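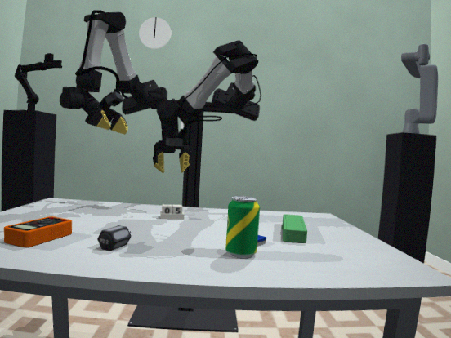
Figure 2. Simulated two-arm station with the table objects set out, arms bent and grippers free.

Guides > Vornano Demo Station > Open Day Set-up > Running the simulated table

4.1 Before visitors come in

Open day is the best day of the year to be standing at this station, so give yourself time to enjoy it. Start no later than 8:30 if doors open at 10.

1. Turn on the display computer and wait for the Vrabec launcher.
2. Choose Clonisico, then Table Demo. The room takes a minute or so to load. Don't click while the progress bar is moving.
3. Check that both arms are behind the table and that neither is holding anything. If one is, press Reset Arms.
4. Check the table against Figure 2. The orange handheld device belongs at the left edge, the green can right of centre near the front, and the green block to the right of the can. The calendar stands toward the back and should read 05.
5. Set the speed slider to 300. You can go up to 500, but small kids follow the slower setting much better and they're the ones who ask the great questions.

NOTE: The clock on the back wall is scenery. Use your own watch to time the sessions.

4.2 Giving the demonstration

1. Invite up to 11 people to the rail. Let the shorter ones through to the front.
2. Point out the yellow fingertips first. Everyone looks at the big grey links, but the fingertips are where the fun happens!
3. Ask the group to pick an object. The can is a favourite.
4. Select it in the Rolus panel and press Plan. A coloured path appears over the table. Talk through it before you press Go.
5. If the gripper misses, leave it alone and let people watch the second try. Visitors love a retry, and it gets them guessing what changed.
6. Press Home when the object is back down, then Reset Table.

CAUTION: Do not press Reset Table while an arm is moving. The program may freeze and you will have to start again from 4.1, step 2.

NOTE: Someone will ask whether they can drive. Yes, please! Switch the panel to Guest and hand over the controller. Guest mode limits the speed for you.

4.3 If something goes wrong

Can tips over: press Reset Table.
Both arms stop near the centre column: press Home, left arm first.
Black screen, sound still on: check the cable at the back of the display.
Anything else: find Signe Björklund at the front desk. She set up the February demo and knows the launcher inside out.

4.4 Closing down

1. Press Home, then Save Session.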